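Bench and Hand Tool Check, with my comments
Room 27, Tamgate building
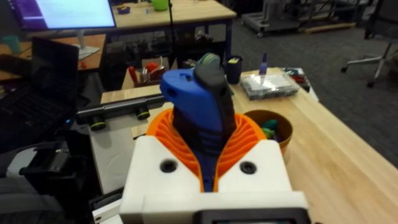 Sillimico Workshop Team | Shared Rooms & Benches

Hi all, Dinesh Subramaniam again. I did the July round on Monday right after lunch, and as usual I wrote way too much in the comments (sorry, I like this job). Status first, then me rambling.

1. Hand tools, outer shell
Status: OK
The blue-and-black one got a good look from me this time. Bright blue plastic up top, dark grip, easy to spot from the door, and I wish everything we bought came in that color! Run your thumb over the shell when you pick it up. If you feel a crack, tag it and put it on my shelf.

2. Hand tools, tips and rubber parts
Status: OK, check again next round
Same tool, the dark gray rubbery part and the rounded tip with the green and yellow stripes. Please don't stand any tool on its tip. Wipe with the Juvero cloths only, the blue paper leaves fuzz all over the rubber and then I'm picking it off with tweezers.

3. Big wooden table
Status: OK, oil due
I love this table. Butcher block, light wood, and it takes a beating. I went along the edges with a bare hand looking for splinters and came away fine. It's 58 inches at the short end if anyone is still shopping for a mat (I measured twice, the first mat was a disaster). Oil goes on some evening after 6, so leave it clear overnight when you see my note.

4. Desk with the laptop and monitor
Status: ACTION
Cups! There's a teal one living on the desk with the orange-toned edge, same desk as the monitor. Drinks go on the Mösli cart by the door, lids or no lids. Close the laptop when you leave for the day, too.

5. Cords and power strips
Status: OK
Tugged every plug, looked under both desks. One strip had a loose foot and I screwed it back on. Asset tag 729, in case it comes off again.

6. Floor and walkway
Status: ACTION
Tape is peeling by the window. I have a new roll, just need ten quiet minutes.

7. Extinguisher and first aid
Status: OK
Gauge in the green. The bandage box is getting low, so I ordered a pack of 200, which should keep us going until my next vacation at least.

Still open: item 4 and item 6. If the cup is yours, come and get it, and initial the sheet on the door when it's done.

Dinesh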